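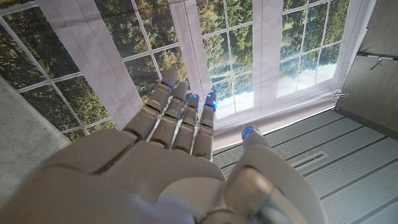 The bridge is open. The paperwork is on the other side.

7/2/19

Rosine Gaillard has been moving onions across the river at Tremilholm for 18 years, and she would like it known that the onions have never been the problem.

"An onion is a very cooperative thing," she says. "You put it in a sack and it goes where you send it. Then it meets a government."

Two governments, in this case. The freight lane at Tremilholm reopened last month after a dispute over inspection fees that had shut it since October. Both sides announced the reopening, each in its own press release, and each described it as a gesture of goodwill toward the other. Gaillard keeps both releases pinned up in her office at Moulin, the shipping agency where she handles produce and dry goods. She has underlined the word "immediate" in each.

The first truck under the new arrangement took 20 hours to get across a bridge she can walk over before her coffee cools. It was carrying onions. The driver called her four times, the last time to ask whether he could sell some.

"I told him no," she says. "I thought about it first."

Her complaint is with something called the joint declaration, which was supposed to replace the old export form and the old import form with a single document. Exporters were promised one form, and they got it. They are also asked to attach the two old ones.

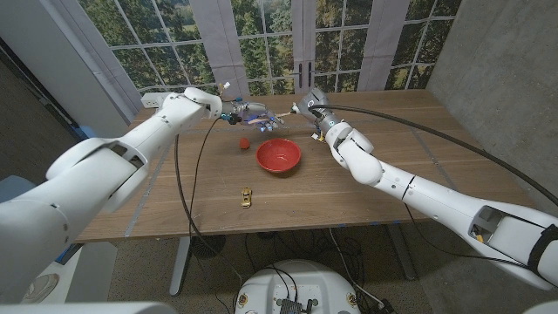

The joint declaration has to be signed by an officer from each bank, in the presence of the other, and for the first week there was no agreement on where they should stand. The Niltau side wanted it done in Niltau. The Bromum side wanted it done anywhere else. They settled on a shed at the middle of the bridge, and then the talk turned to furniture. Gaillard says the table they ended up with is a light-brown wooden one, much like the table in the photo, and that it took longer to approve than the tariff schedule. "It had to be brought in from somewhere," she says, "so of course somebody asked whether it was an import."

Was it?

"They're looking into it."

She is fair to the officers, most of whom she has known for years and some of whom she likes. They didn't write the rules, she points out, and they have to stand in the shed. What bothers her is the fee. Before the closure, a truck of produce paid 123 in charges, all told. Under the goodwill arrangement it pays 149. When she asked what the difference was for, she was told it covered the cost of simplification.
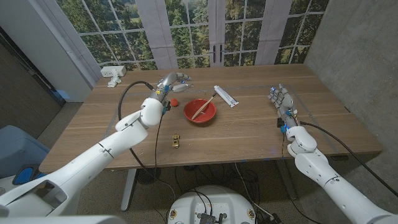

She wrote to the trade ministry about that and received a reply thanking her for her support of the new system. She wrote again, to say that she had not expressed any. The second reply was the same as the first, with the date changed.

The bigger exporters can live with it. They have warehouses on both banks and people whose whole job is to stand in line. The small growers upriver send one truck at a time, sometimes shared among several farms, and a day lost at the bridge comes straight out of what they get paid. Gaillard says a few have gone back to selling at home for less. One has switched to garlic, on the theory that it keeps better in a queue.

I asked whether she expected the lane to stay open through the winter. The agreement is up for review in October, and both sides have said they are committed to it.

"They were committed last October too," she says. "I've booked trucks for September."

Then her phone rang. It was a driver, at the shed, and he wanted to know if she had a pen that wrote in blue.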